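Dear Jolanta,

I hope this finds you and everyone at the Blöndal fund well. I promised you a proper account of how the balance and walking program at Clondska has been getting on since January, and I'm sorry it has taken me until 07/08/2020 to sit down and write it all out. There has been a lot to fit around the classes this spring, as you can imagine.

## Where we stand

When we applied, we said we would invite older residents in the district to have their walking speed and balance checked, and then offer them a place in a twice-weekly class if they wanted one. We sent out 623 letters and 234 people came in for a first check, which was more than I had dared to hope for (our target was 200, and I thought even that was a bit cheeky when I wrote it down!). The check itself is very simple. People walk a short marked stretch of hallway at their normal pace, stand on one leg near a rail, and get up from a chair without using their arms. Most of them enjoyed it, and several wanted to do the chair part again because they felt they could beat their first go.

The classes ran as planned until we had to stop meeting in person. After that we moved everyone we could to telephone coaching, with a printed booklet of exercises to do at the kitchen counter. It has been a slower way of working, and I won't pretend it suits everybody. Some people told us they missed the company far more than the exercises. Others, who had always been shy about coming to a group, have done very nicely at home and ask good questions when we call.

## What we have learned so far

I have to be careful here, as the second round of checks isn't finished and I don't want to promise you results we don't have. What I can say is that people stick with heel raises and sit-to-stands, and they drop anything that needs a mat on the floor. Getting down is one worry and getting back up again is a bigger one. We have rewritten the booklet with that in mind and the type is larger too, at the request of nearly everyone who rang us.

The Mustix step counters have been a mixed blessing. Those who like them really like them, but the clasp is hard on stiff fingers and we spent far too many calls on the phone explaining how to wake up the display. For the autumn I would like to try the Rellaline ones, which clip to a waistband. I have asked for 2 to test before we order any more.

## Money

Spending is under budget for room rental and over for postage and printing, for the reasons above. I would be grateful if you could let me move the unused rental money across. The full figures are in the spreadsheet I sent separately, and please do call me if the third tab makes no sense, as I had some trouble with it myself.

## Next steps

We hope to finish the second checks one person at a time, by appointment, with the windows open and the rail wiped down in between. Small outdoor walking groups should follow if the guidance allows it.

With warm thanks for your patience and for all your support,

Malou Brynjólfsdóttir
Clondska

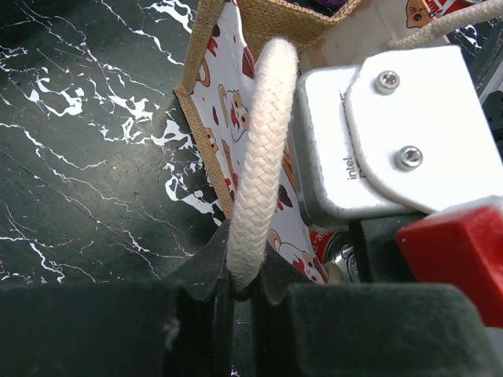 P.S. I forgot to say that the appointment letters for the second checks are already drafted, and I would love your thoughts on the wording before they go out. A yes or no on the rental money would be a help at the same time, so I can book the printer.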